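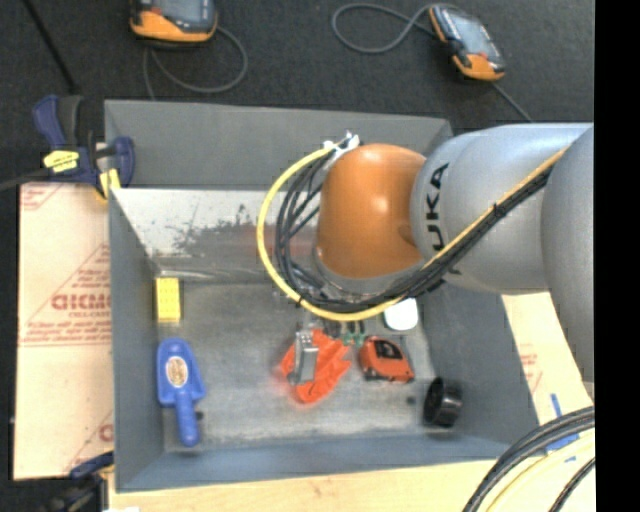 Irnora brings its repair weekends to Brirkville, with a full season starting in April

BRIRKVILLE, Dec 8, 2024 - Irnora, the community repair network, will open its first permanent workshop in Brirkville this spring. The new space on Kostiuk Street will host free repair weekends twice a month, along with evening classes in sewing, small appliance repair, bicycle care and furniture mending.

The workshop takes over the ground floor of the old Zasosus shoe factory, a brick building that many Brirkville families know well. The upper floors have been used for storage for years, but the ground floor has big north-facing windows, a loading door wide enough for a sofa and, best of all, a freight elevator that still works. Irnora signed a lease on the space this fall and has been painting, wiring and scrounging for workbenches ever since.

Brirkville has been asking for this for a long time! Irnora's traveling repair days stopped in town 19 times over the past four years, usually in the library basement or the high school cafeteria. Neighbors brought in 3,000 items during those visits, from toasters and table lamps to a church organ bench and a very heavy accordion. Lines often started forming before the doors opened, and people with larger pieces had to be turned away for lack of room.

A permanent home changes what the fixers can take on. Furniture can stay overnight while glue sets. Sewing machines can stay threaded. Visitors waiting on a part can leave a lamp or a radio on a labeled shelf and pick it up at the next session, which was never possible when everything had to be packed back into a van by five o'clock.

The workshop will have 13 repair stations. Four are set aside for clothing and textiles, by far the busiest category on past visits, and two will be low tables that can be used comfortably from a wheelchair or by younger visitors. There will also be a tool library, where Brirkville residents can borrow hand tools, clamps, a carpet cleaner and a pair of sturdy ladders for up to a week at a time.

Repairs are free, and visitors are invited to sit with the fixer and learn how the job is done. Replacement parts are charged at cost. Evening classes are $30 for a four-week course, with free places for anyone who asks for one at the front desk.

The opening weekend in April will include a zipper clinic, a knife sharpening table, a bike tune-up area in the parking lot and a swap shelf for spare buttons, knobs and lamp shades. Soup and bread will be served both days. Parking is available behind the building, and the Kostiuk Street bus stops across from the main entrance.

Irnora is also looking for more fixers. No certificate is needed - just some patience and a skill to share, whether that is darning socks or tracking down a bad switch. Training evenings will be held at the Brirkville library through the winter, and sign-up sheets are at the circulation desk.

About Irnora
Irnora is a nonprofit network of community repair groups. It runs traveling repair days, classes and tool libraries in small towns, and publishes free repair guides for household items.

Press contact: Irnora press desk, Kostiuk Street workshop, Brirkville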